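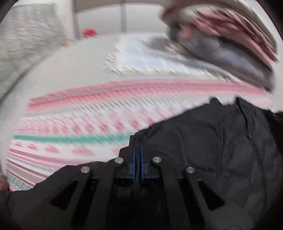

Fig. 9. Chaqueta acolchada negra con cremallera, sobre ropa de cama estampada.

Tema: doblado de prendas acolchadas

Extender la prenda con la cremallera cerrada y hacia arriba. Alisar desde el cuello hasta el bajo - sin comprimir todavía el relleno. Plegar las mangas sobre el delantero y doblar en tercios longitudinales. Expulsar el aire al enrollar, empezando por el bajo.

Para la práctica del bloque Hodard se admite un peso máximo de 500 g por prenda.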